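Before we start, a word on how to use these notes. They go with the second lecture on concept vehicles and the city, and they follow the same order as the talk, so if you were there you can skim, and if you missed it (it happens, the room is a long walk from the studios) you should be able to catch up from these pages and the reading. I've left in a few of the side remarks that came up when people asked questions, as they were often the best bits of the hour.

# Lecture 2: Homes that travel, and what they ask of a street

## Where we had got to

Last time we talked about why designers draw vehicles that can't be built yet. A concept is a kind of question put to the rest of us, and it's quite unfair to mark it down for not having a price or a boot. What we can fairly do is ask what the drawing takes for granted. Does it assume wide roads? Does it assume somebody else will do the parking? Does it assume it never rains? You'd be surprised how many lovely renderings assume it never rains.

This week we take that habit and turn it on one family of ideas, the travelling room: a space you live or work in that also happens to move, usually without a driver.

## Three proposals to compare

All three are paper projects, and you'll find the drawings in the course folder.

**Studell** is the simplest. It is a single room on a low flat base, with a bed that folds into the wall and one very large window. The base and the room come apart, so that the room can be set down in a yard or on a car park roof while the base goes off to carry something else. I'm rather fond of this one, mostly for how modest it is.

**Prernico** goes the other way. It is a long vehicle for shared living, with a kitchen in the middle and sleeping cabins at each end, and it never really stops – it goes round the edge of the city at walking pace all night and people step on and off. The designers call the route a "slow ring". It has a top speed on paper of 60 kilometres an hour, which it would hardly ever use.

**Brarura** is the hardest to explain in words, so do look at the section drawing. A tall frame is built first, more or less an empty bookcase, and the rooms drive up to it and are lifted into the shelves. The room is yours and the shelf is rented. If you take a job in another town, you take the room with you and slot it into another frame there.

## The weight problem

People tend to start with the question of who steers. I'd like you to start with weight, as it will get you further.

A room that feels like a room is heavy. Walls that keep out noise are heavy, water is heavy, and batteries are very heavy indeed. The Studell drawings give 3000 kilograms for the room alone, before anyone has put a book in it. Now think of the base underneath, then the brakes, then the surface of the road, then whatever is under the surface of the road. Every kilo is passed down the line to somebody else, and in most cases that somebody is the local council.

Prernico spreads its load over a good many small wheels, and that helps the road a great deal but makes turning awkward. Brarura hardly troubles the road at all once a room is parked, and hands the whole problem to the lift. So when you read any of these, follow the weight downwards and see where it stops.
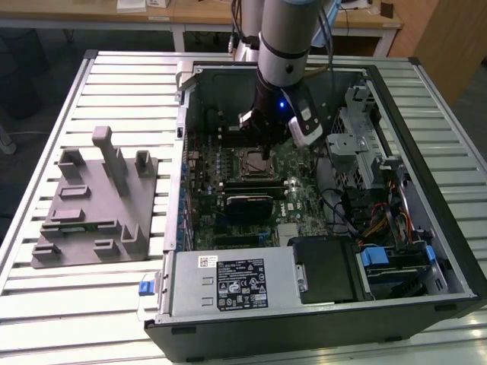 One of you asked whether lighter materials will simply make this go away in time. They will help, certainly. But people fill the space they're given, and they like thick doors. Caravans have been getting lighter per square metre for a long while and yet people still tow as much as their cars will allow, with the awning and the bicycles on top.

## Standing still

The second thing to look at is how the vehicle behaves when it isn't moving, and a home is mostly not moving. Think through an ordinary evening. You want to run a tap, cook, have a wash, and perhaps have a friend round who'd like to know where to find you.

Some questions to carry with you through the drawings:

- Where does the clean water come in, and where does the dirty water go?
- Can the door be opened when there is another vehicle alongside?
- What address do you give to the doctor?
- If the power fails, can you still get out, and can someone still get in to help?
- What does it look like from the pavement at night?

That last one gets forgotten. A parked row of Studell rooms is a street, whether or not the designer meant to draw one, and a street with no front doors at ground level is a gloomy place to walk home along. Brarura has put some thought into this and keeps its lowest shelf for shops and workshops. Prernico, always on the move, leaves no street behind it whatsoever, and we had a good argument about whether that is a strength or a loss. I still lean towards loss, though I was nearly talked round.

## Who is it for?

Concept boards are full of slim young people with one small bag. Try the same drawings with a pram, with a wheelchair, with a grandmother who has lived in the same place most of her life and owns a piano. Try them with a family on a tight budget who can't afford to have their kitchen away for repairs.

Prernico comes out badly here at first sight, as stepping on and off a moving platform is hard for a lot of people. The later drawings add stopping places, and the plan is much the better for it, even if the ring is a little less slow and a little less magical.

## The Sarantis exercise

For the workshop you'll be using Sarantis, our made-to-measure practice town. It's a hillside place with a river, a narrow centre and a railway station rather too far from everything. The base map has 1616 parking spaces marked on it. Choose one of the three proposals and work in groups of 2.

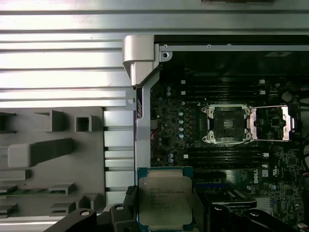
*Processor chip held over the motherboard of an open workstation.*

Please bring to the workshop:

1. A plan of Sarantis with your chosen vehicle drawn on it to scale, both moving and parked.
2. One section through a street, showing people as well as vehicles.
3. A short page of writing, by hand if you like, on an ordinary evening in the life of someone who lives there.

Don't worry about making it beautiful. A clear pencil drawing with the pipes in the right place will please me far more than a glossy view at sunset. If you find that your proposal can't get up the hill, leave it at the bottom and write down what happened – that counts as a finding, and a useful one.

## Reading before next time

Have a look at the chapter on kerbs and the short piece on canal boats, both in the folder. The canal boat one may seem a long way off the subject, but boat people have been dealing with water tanks, moorings and post for generations, and there's a lovely passage on how neighbours get along when any of them might leave in the morning. Next week we move on to charging, and I'll hand back the sketchbooks then.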